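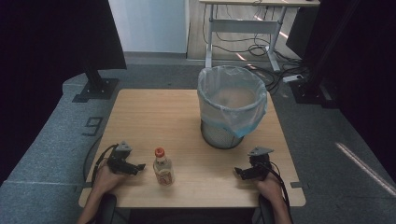
Edska mesh wastebasket, dark gray
Item 894

Sold by Lurska Office and Home

Every mesh wastebasket gets sold as the one that will tidy up your room. It won't. It is a round metal bin with holes in the side, and if you walk past your old one to leave a cup on the windowsill, you will walk past this one too. We stock the Edska because the rim is smooth and the base stays flat, and those were the two complaints we heard most with the Brandão it replaced.

What you get

One cylindrical wastebasket in dark gray metal mesh, fully assembled. No lid, no pedal, no handles. Liners are sold separately.

Height: 26 cm
Finish: powder coat
Use: indoors, dry waste
Carton: single, or ask for the trade pack

About the liner

The maker says any small bag will fit. We don't agree. A bag that is too short slides down the first time something heavy goes in, and then you are fishing for the edge with your fingers. Use one long enough to fold down over the rim with a good hand's width to spare. A translucent bag will show the mesh through it and looks tidier than white, if you care about that. Pelulis small liners, roll of 100, are the ones we use in the shop. They are thin. Don't drop broken glass in them.

Can you skip the liner? For paper, yes. For anything with liquid left in it, no. Mesh does not hold drips, whatever the word "wastebasket" may promise, and a small bottle with a little left in the bottom is all it takes to mark a carpet. Empty it first and put the cap back on.

Where it works

Beside a desk, in a meeting room, or on a work table where people are sorting small things and don't want to bend down every time. On a table it does take up a lot of the surface, so try it toward the back before you decide you need a bigger table.

Where it doesn't

Kitchens. Bathrooms, in our opinion, though the maker lists them. Anywhere with a dog.

"Scratch resistant"

That is the maker's wording. Elaine Trindade in our returns department keeps one under her desk and the coating has worn on the bottom edge, where it gets pushed around with a foot. The sides are fine. We would call it ordinary paint on ordinary metal - good enough at this price and no better.

Cleaning

Wipe with a damp cloth and dry it. Dust collects in the mesh and a soft brush gets it out faster than a cloth does. Not for the dishwasher.

Returns and trade orders

Unused bins can come back within 100 days. A dented one should be reported when it arrives, with the carton kept. For trade packs write to Anderson Pimentel at the order desk and say whether you want liners with them. The next delivery of dark gray is due in August. We have been given dates for the black version before and are not repeating them.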